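3.2 Layout of the tower chassis and condition of the boards

The towers in the Gumham lot were retired office and drafting workstations, collected in October and stored on pallets at the Daltau depot until they could be sorted. Of the 697 units received, almost all were of the full tower type. Loose parts from the same offices were logged separately and came to 3547 items, mostly memory modules, cables and drive caddies. These are treated in Section 4 and are left out of the times reported here.

Each tower was laid on its side on a slotted aluminum bench and the side panel was taken off before the timed work began. Laying the case down puts the board flat and facing up, which suits both the inspection and the later removal of screws. It also means that anything loose tends to stay where it falls, and small screws were easier to find again than in the upright trials we ran at Vonham.
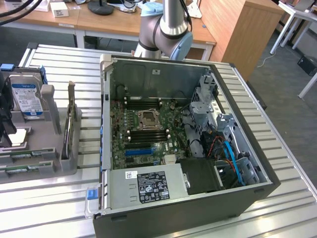 The order of work in a case of this kind is set mainly by cables and brackets. Screws matter less. Drive cages take up a good share of the interior, and cables that run between the cages and the board have to be freed at one end or the other before either part can move. SATA cables came away with little effort. Power leads were slower, as they were often routed between a bracket and a shroud and could not be pulled straight. We recorded cable release as a step of its own, although earlier work tends to fold it into the removal of the drive or the board.

The power supply was left in place until the leads were free. Its label was read at this point and the rating entered on the unit sheet – a small step, but one that saved handling the part a second time at the sorting table.

Many of the units reached us already stripped of their more valuable parts. We class a unit as "partly stripped" if the processor, the cooler or all of the memory is missing, and as "complete" if all three are present. The class matters for two reasons. A partly stripped unit takes less time to clear, and its board is worth less to a reseller, so the two effects must be kept apart when the value recovered per hour is worked out.

Boards with two banks of memory slots needed some care in the count. The slots sit on either side of the processor socket, and in a complete unit the cooler can hide the ends of the slots nearest to it. Workers were asked to look at the latches at both ends of every slot and to enter each bank on its own line of the sheet. An empty socket was entered as empty even if its metal retention frame was still fitted, and the frame was counted as part of the board. 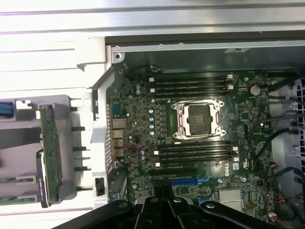

Figure 2. Dell motherboard in an open chassis, with the processor socket and both banks of memory slots empty. The coin cell is still in its holder.

The coin cell calls for a separate note. Under the Nam sorting rules used at the depot, batteries of any size must leave the board before it goes into the mixed electronics bin. On partly stripped units this was the step most often missed. In the first round of checks, 11 boards were sent back from the bin for this reason alone. The sheet was then changed so that the battery line came directly after the memory lines.

Expansion slots and heatsinks were handled more simply. Slots were entered as used or free, with no record of their color or length. The finned heatsink over the chipset was left on the board in all cases, as prying it off added time and sometimes damaged the surface below. Its metal is therefore included in the board weight.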